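Trundby Community Help > Robot arms > Teaching and demonstrations

Two-arm teleoperation: my demos look fine but the robot hesitates before every grasp

Posted by Ayodele Chukwu, Monday

Hello all. I am new on this forum and English is my third language, so please excuse me if some word is strange.

I am teaching a two-arm setup by remote control. I hold one leader arm in each hand and the follower arms on the table copy me. The task is tidying: there are a few small things on the table, a pink tray, and a small cabinet with two drawers. The robot should pick up a thing, put it on the tray or in a drawer, and close the drawer again. I recorded 900 demonstrations in March, all done by me, and I trained the policy with the default settings of Brutard.

When I play back the demonstrations, they look good to me. But when the trained robot works alone, it comes to the object, stops above it, waits a few seconds, moves a little up and down, and only then closes the fingers. Sometimes it doesn't close them at all and just stays there. With the drawer handles it is worse. It goes to the handle, stops, goes back, and comes again.

What I have tried already:
- training for twice as long (no change)
- lowering the speed of the follower arms (it hesitates the same, only slower)
- cleaning the lenses
- asking a colleague to watch me while I record. He said I am "very careful," and I took it as a compliment.

Is this a problem of my demonstrations or of the training? I would prefer not to record everything again if I can avoid it, my shoulders still remember the last time. Thank you in advance.

3 replies

Dolores Blackwood

It's your demonstrations. Record 2,000 and it will go away.

Ikechukwu Ekpo

I don't agree completely with the reply before me. More recordings will help only if they are different from the ones you have. If you record the same hesitation 2,000 times, the robot will learn the hesitation very well.

I think your colleague has given you the answer without knowing it. When you are careful, you stop above the object to check if the fingers are in the right place. For you this is a pause with a thought inside. The robot doesn't see the thought. It sees many frames where the arm is above the object and the correct action is "stay where you are." So it stays. Then, after some time, small noise pushes it out of this position and it continues.

Please open ten of your recordings and plot the speed of the gripper against time. If there is a flat part near zero before every grasp, you have found it. I had the same flat part in my own data, and mine was longer before the drawer handle than before the loose objects. I believe it is the same for you. A handle forgives less, so the hand waits more.

You don't have to throw away everything. I would do it in this order:

First, cut the pauses from the data you have. In Brutard there is a filter for idle frames, and it is off by default. Put the limit low, and look at the result before you train. If the limit is too high, it will also remove the frames where the fingers are closing while the arm stands still, and these frames you need. I made this mistake, and my robot lifted its hand before it had the object. Make the filter look at the arm joints and the gripper together, and remove a frame only when both are still.

Second, practice before you record. I do 8 runs of each task that I don't save. By the last of them my hand knows the way and I don't stop to think. It is a little boring, but it costs less than bad data.

Third, decide which arm does what, and keep it so. In the beginning I took the object in the middle of the table sometimes with the left arm and sometimes with the right one, depending on which of my hands was less tired. Both ways were correct, but the policy could not choose, and the two arms started together and stopped together. Now I have a simple rule: each arm takes what is on its side, and for an object in the middle it is always the right arm. I wrote the rule on paper and put it on the wall for the other operators.

Fourth, change the starting positions more than feels necessary. Turn the long objects to different angles. Lay a bottle on its side in some runs and stand it up in others. If a box is always straight, the robot never learns to turn the wrist.

One more thing about the drawer. Pull it in one movement and release the handle completely before you take the hand away. If you open the fingers only a little, the finger can catch in the handle, and the drawer will come back with your arm. In the recording it is almost not visible, but when the robot is alone it can drag the whole cabinet.

I hope it helps. Write again when you have plotted the speed, I am curious.

Comment from Ayodele Chukwu: I plotted it. There is a flat part before every grasp, and in some runs there are two. I will try the filter tonight and then record a small new set with practice runs. About the arms I also have no rule, I am a little ashamed.

Comment from Ikechukwu Ekpo: No need, everyone starts without one.

Kayode Bassey

Agree with the pause explanation. I will only add that you should check the delay between leader and follower. We use Trummer leader arms at Barnent, and when the follower is late, the operator learns to wait for it without noticing. You move, you wait, you move again. Then you get the flat parts even if you are a confident person.

Simple test: move the leader quickly from left to right and watch the follower. If you can clearly see it coming after your hand, repair that before recording anything. In our case the cause was the computer doing too many things at the same time, and closing the live preview of 2 cameras was enough.

Also take breaks. My demonstrations after lunch are always slower than the ones from the morning, and I don't mix them any more without looking at them first.

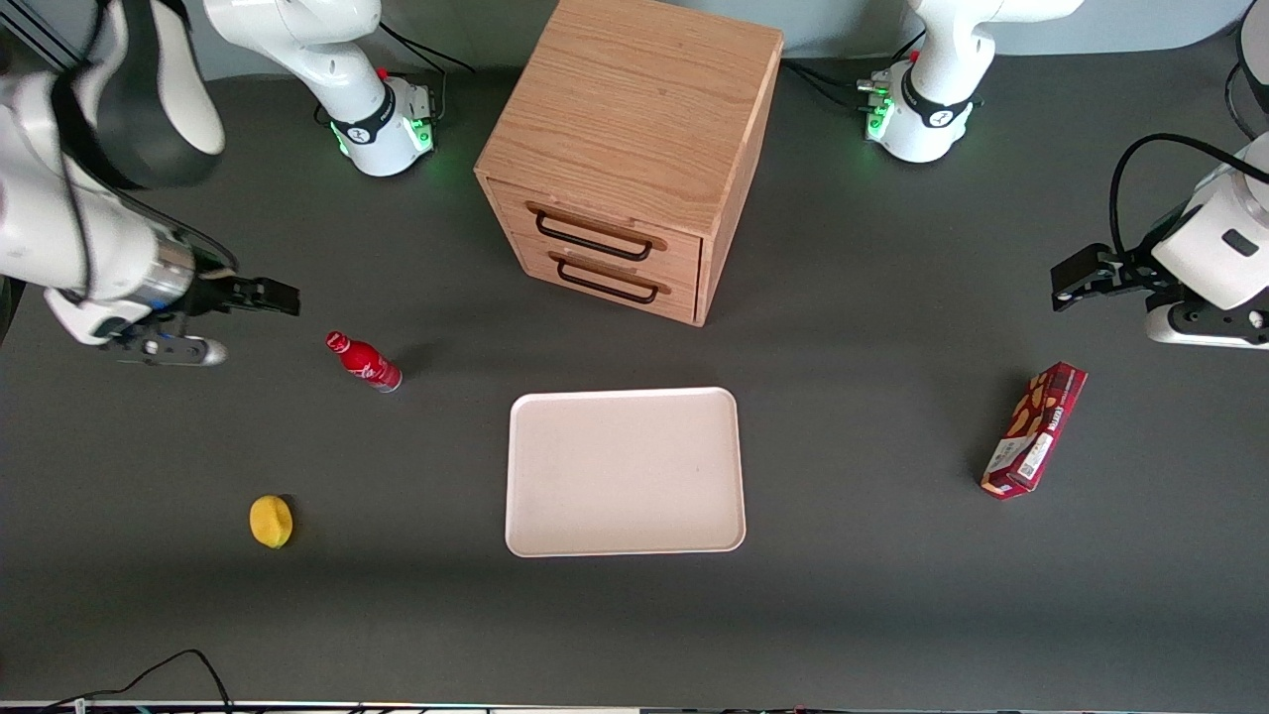

Should failed grasps be kept in the recordings when teaching by remote control?

Keep the ones where the operator recovers and finishes the task, as they show the robot how to correct itself. Remove the runs that end without success, or mark them as failed so that they are left out of training.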